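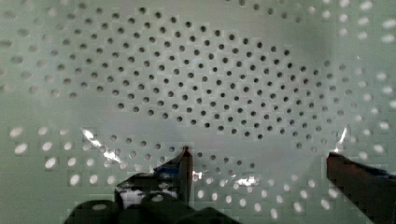 **How often should I clean the gripper fingers?**

Clean them at the end of every shift with a soft cloth and a little warm water. Let them dry fully before you start the arm again. Please do not use solvent, it makes the finger pads hard and then they slip.

## Questions on the Manalo cell

**Which settings do I check after I change a finger?**

Three of them: the open width, the closing force and the tool length. The new finger can sit a little higher than the old one, so the tool length is the one that people forget. Run the short test from the Vornomix menu and look at the result before you load any parts.

**How tight should the finger screws be?**

Tighten by hand with the short key from the drawer, then give a quarter turn more. With the long key it is easy to damage the thread, and then the whole finger base must be changed.

**The wrist camera gives a soft picture. Is it broken?**

Usually it is not. Wipe the lens first. If the picture is still soft, move the arm back to the check position and start the focus test. The camera has a near limit, and things closer than this limit will not be sharp.

**Can I use the cell for thin or shiny things?**

You can, but lower the speed to 200 mm per second and choose the soft grip. Clear film and bright metal give reflections, and the camera may then choose a wrong grip point. Turn off the side lamp and try again.

**When do I grease the wrist joint?**

After each 1,000 hours of work. The counter is on the second page of the service menu. Set it back to zero when you finish, otherwise the reminder comes again the next morning.

**The arm stops and shows "grip lost". What now?**

1. Press pause and wait until the lamp is yellow.
2. Open the door and take out the part.
3. Look if the pads are worn or have dust on them.
4. Close the door and press reset.

If the message comes back after 5 tries, leave the cell off and write to the Nellell service desk in Londen. Please put the serial number in the subject line.

Page last changed: Wednesday, December 4, 2024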